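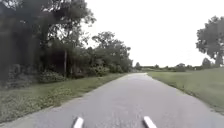
Sencombe Grounds Desk
Request: Overgrowth and edge condition, asphalt path, tree side
Category: Paths and verges
Priority: Normal
Status: Closed, with one follow-up open
Location: Brarnik path, straight section up to the bend

Original report

I use the Brarnik path most mornings, coming in from the Stirneck end. The growth on the tree side is getting heavy. On the straight part it's fine to walk, but where the path bends at the far end you can't see who is coming until they are almost on top of you. I had to step onto the grass for a bicycle last week, and a few days before that it was a double stroller.

Also, the lawn edge is ragged. The tree side has a fairly neat line between the path and the grass, but on the lawn side the grass wanders in and out. I don't know if that matters to anyone but it makes the path look narrower than it is.

Please cut back the bend and look at the edge.

Grounds desk, reply 1

Thank you for the report. We've logged it as two items:

Item A: sight line at the bend
Item B: lawn-side edge

Can you tell us whether anything was hanging over the asphalt itself, and at what height? The crew carries different tools for low brush and for branches over head height, and they'd need to bring the pole saw from the yard.

Reporter, reply

Mostly low stuff, knee to shoulder. There was one branch I ducked under but I'm tall. It was on the inside of the bend, on the tree side. After rain it hangs lower.

Grounds desk, reply 2

Understood. Hand tools and pole saw both requested. Item A assigned to the path crew. Item B assigned to mowing.

Mowing crew note, Item B

Checked the lawn edge on foot from the Stirneck gate to the bend. Grass is creeping over the asphalt in places. The asphalt underneath is sound where we lifted the turf with a spade. No crumbling at the edge.

The deck on the mower rides up when the wheel is half on asphalt and half on grass, so the driver has been staying off the edge and leaving a strip. That strip is what has spread. The edging attachment should have been taking care of it but it has been off the machine.

Grounds desk, reply 3

Why is the edger off the machine?

Mowing crew note

Belt. It throws the belt after a few minutes. We put a new one on and it threw that too. Machine is the Cropper, the older one.

Grounds desk, reply 4

Please go through these before we order anything:

Check that the belt is the right length for the attachment and not the deck belt. They hang on the same hook in the shed.
Check the idler pulley for side play.
Look for packed grass behind the pulley guard.
Check that the attachment bracket is seated against the stop before the pins go in.

Mowing crew note

Belt is the right one. Compared it with the parts sheet.
Idler has a little play, not much.
There was a lot of packed grass behind the guard. Scraped it out. Ran it in the yard for ten minutes and it kept the belt. Took it out to the path and it threw the belt again at the first dip.
Bracket: the left pin goes in easily, the right one needs a hammer.

Grounds desk, reply 5

If the right pin needs a hammer, the bracket is probably bent or the hole is full of rust. Take the attachment off, put the bracket on a flat bench and lay a straightedge across it.

Mowing crew note

Bracket is bent. The right side is low by 6 millimeters. Likely from hitting the curb at the gate, there's a scrape on the paint that matches. Straightened it in the vise, cleaned both holes, greased the pins. Both go in by hand now. Replaced the idler bearing while it was apart.

Ran the lawn side from the gate to the bend and back. Belt stayed on. Went over the worst places a second time with the spade and threw the cuttings in the trailer.

Item B done.

Path crew note, Item A

Two people, half a day. Cut back the brush on the inside of the bend and took off the low branch at the collar. Kept to growth that was in the way of the sight line. Did not touch the bigger trees.

The darker stretch nearer the start of the straight is thick, but it stands back behind the verge and nothing there was over the path, so we left it alone.

One thing to pass on. There is a thin pole standing up out of the undergrowth on the tree side, partway along. The leaves are over the top of it, and we couldn't tell from the path what it's for. We didn't cut around it in case there's a line on it. Somebody should find out before the next cut.

Grounds desk, reply 6

Thanks. It isn't on our asset list for that path. It may be an old fence post or it may belong to a utility. Opened as a separate follow-up, Item C. Until that is answered, no power tools in the growth right next to it.

Reporter, reply

Walked it this morning. The bend is much better, I could see a dog walker well before I got there. The edge looks good too. Some clippings were left on the asphalt near the gate and they were slippery.

Mowing crew note

Swept. We'll run the blower along the path after edging from now on.

Grounds desk, closing note

Items A and B closed.
Cause, Item B: bent attachment bracket on the older Cropper, which put the pulleys out of line and threw the belt. The packed grass made it worse.
Parts used: one belt, one idler bearing.
Schedule change: bend to be checked in February before nesting starts, and again in late summer by hand only. Check for nests before any cutting.
Shed: edger belt and deck belt now on separate hooks, both labeled.
Item C (pole in undergrowth) stays open under its own request. Please add anything you know about it there.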